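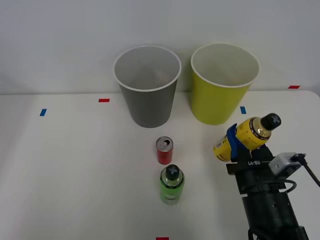
*Two paper cups, a red soda can, and a yellow bottle held by a robot arm.*

## The small workers of the tomb

Dec 24, 2021

In our last letter, several readers asked about the small figures that stand in the second room of the Varkorent study collection. These figures are called shabtis. They were placed in the tomb with the dead person, and their duty was to do the farm work in the next life when the gods called for it.

The first shabtis appeared in the Middle Kingdom. In this period, the owner usually had only one or a few of them, and the figure was understood as a kind of substitute for the owner himself. Many have the form of a mummy, with the arms hidden or crossed on the chest. Some of them were made of wood, others of stone or wax.

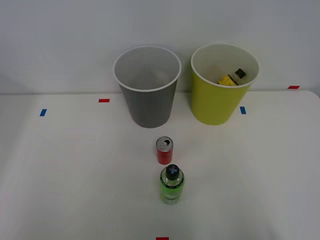

In the New Kingdom the number of the figures became larger, and the tools started to appear on them. We see hoes in the hands and a bag for seeds on the back. On the body there is often a text in horizontal lines, which is known to us as Chapter 6 of the Book of the Dead. In this text the figure is told that if the owner is called to work in the fields, or to carry the sand from the east to the west, it must answer "Here I am."

After the New Kingdom the idea changed again. A rich burial could now have hundreds of figures, and they were organized like real workers, with overseers. The overseer is easy to recognize. He wears a kilt like a living man, and he holds a whip — the ordinary workers keep the form of the mummy. At this time most shabtis were made of faience, and they were pressed in molds, so the quality is not always high.

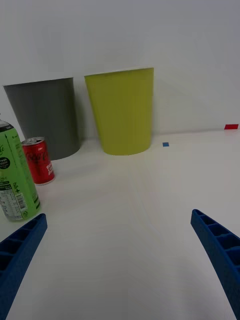
Our own group has 311 pieces, and it came to us from the old Tamiru collection. Robel Mersha has been writing the new catalog since April. He has finished the first 200 entries, and he is now reading the names of the owners again. Two names were read wrongly in the old list. One of them was copied in a later article too, so this correction is welcome.

The piece with the number 912 (the numbers follow the old Tamiru inventory, where other objects were also counted) is the one that visitors like the most. It is a Late Period shabti with a pillar behind the back and a small base under the feet. The face has a soft smile, and the beard is braided. The glaze is pale green, but on the left shoulder it is almost gone.

The catalog will be printed by Ruvik in a simple edition, with black and white drawings. Members who want a copy can write their name on the list at the Tesen reading room. Those who already wrote to us by mail do not need to sign again.

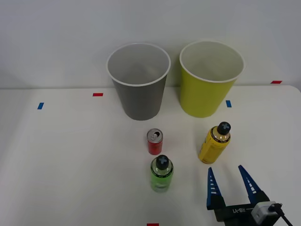
*Large paper cups near the back edge of the table, the gray one on the left.*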